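Trudon Forum > Software > Perception and simulation
Thread: Grasp planner keeps picking the wrong angle in sim

mossgate
I'm running the Bekora planner against the wrist view in simulation. Small blocks are fine. With the long bar the segmentation mask comes out too wide on one side, so the fitted rectangle is rotated and the fingers close on a corner. 324 episodes so far and the bar accounts for nearly all the failures. Camera pose checks out and depth looks clean. Segmentation is colour only at the moment.

One render from the wrist view, taken before the fingers close:

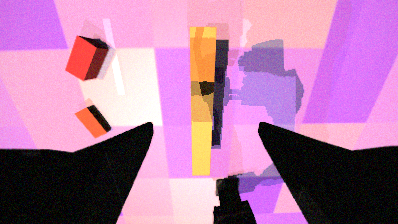 Wrist view, long bar between the fingers, red and orange blocks to the left.

pelham_k
Your shadows are doing it. There's a big blue-violet one to the right of the bar and a dark strip right along its edge. If the mask swallows any of that, the rectangle will turn. Switch shadows off and run it again.

mossgate
Tried that on 100 episodes last night. The bar is much better, but I don't want to train without shadows and then have it fall over on the real arm.

tarn22
Agree with mossgate, leave them on. I'd look at the floor first. Pink, purple and peach squares under a yellow and orange bar is asking a lot of a colour threshold. Use plain grey until the planner works, then bring the checks back.

pelham_k
Disagree. The floor is a long way from that yellow. The dark side of the bar is the hard part, as it's close to black and so are the fingers. Are you masking the gripper out before you fit?

mossgate
No. I crop the bottom of the view and that's it.

pelham_k
Then render a gripper mask from the joint state and subtract it. The Rizvi wrapper has a call for this. Dilate by 2 pixels or you get a rim left over.

tarn22
Still think the floor matters, but do the mask first. Can you post the fitted rectangles as well as the raw view?

mossgate
Will do. Mask is in and the full set is running again with shadows on. I'll put the overlays up when it finishes.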